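Drollier Soft Bags: hand-held gripper demonstrations

README, April release

What's in this release

Drollier is a set of demonstrations of people picking up, moving and putting down soft bags with a hand-held two-finger gripper. There are 388 episodes across 26 bags and 5 tasks. Everything was recorded by hand. No robot arm was used for collection, though we have since run trained policies on one, and there is more on that further down.

We love bags. A mug has a handle and a rim and it stays the same mug all day, but a bag is a new shape every time you let go of it! If you have ever watched a policy close its fingers neatly on the air just above a slumped tote, you already know why we wanted this data.

The tasks

pinch_lift: take hold of the bag anywhere on the cloth, lift it clear of the table, hold for a moment, put it back.
pinch_move: same grasp, then carry the bag to a marked spot.
flatten: press and tug a puffed-up bag until it lies low.
turn_over: get the bag onto its other side, using as many grasps as you like.
nest: put a small bag inside a bigger open one. (This is the hard one. It is also the most fun to record.)

Operators were told which task to do and nothing about where to grab. We went back and forth on that. The early pilot, which we called Ina, had a sticker on each bag showing the grasp point, and the policies trained on it learned to look for stickers. Out they came. Grasps in this release are all over the place: low folds, corners, straps, seams, big handfuls of the middle.

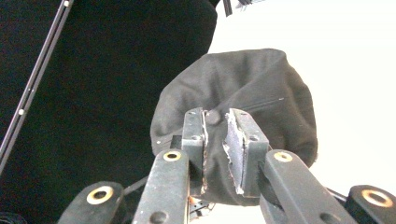

By Thilini Sultana
Data lead, Drollier

A low pinch on a gray cloth bag is a good one to have in mind when you read the grasp labels. The fabric gathers between the fingers, so there is no clean edge to call the contact point. We label the grasp as a region and leave it at that. If your method wants a single point, take the center of the region and expect it to be a bit off on the softer bags.

Finger opening tells you less than you might hope, too. A thick fold and a thin one with padding behind it can give nearly the same number. We store the opening as measured, with no smoothing, so please do your own filtering.

Grip pads wear down. We kept recording with worn pads, frayed edges and all, and wrote the pad condition (new, used, worn) into each episode's notes. I'd suggest holding out the "worn" episodes the first time you train and then adding them back. We saw a real difference on slippery linings and hardly any on rough cloth, and I would be very happy to hear if you see the same.

What you get per episode

video.mp4: the view from the gripper
pose.csv: gripper position and rotation, one row per video frame
opening.csv: distance between the fingers
notes.json: task, bag ID, operator ID, pad condition, success flag, free-text comment

Read the comments! Operators wrote them right after each take, and some explain things you would never get out of the pose file ("strap caught under the bag, tried again from the left").

Splits

Train and test are split by bag, so no test bag shows up in training. The Takács split is a second option, divided by operator. Use it if you care about different people's habits, and say which split you used when you report numbers.

Running it on an arm

The Sunton folder has the conversion script we use. It turns gripper poses into arm targets and drops any episode the arm can't reach. Set max_steps to 1000 unless you are working on nest, which needs more. Start slowly and keep a hand near the stop button. Our first rollout flung a drawstring bag clear over the bench.

Known problems

Dark bags against dark cloth are hard to segment, and the masks we tried were poor enough that we left them out.
Bright backgrounds are blown out in some episodes. We did not correct exposure.
A few flatten episodes are marked as successes when the bag puffed back up after the operator let go. We are rechecking those now.
Pose can jump when the gripper turns fast. Look for jump_flag in pose.csv.

Adding your own

Yes, please! Any soft bag is welcome, and failed takes are as useful to us as good ones. Keep the file names above, fill in the notes file completely, and open a request with one sample episode before you send the rest. Thilini reads new requests on Wednesday.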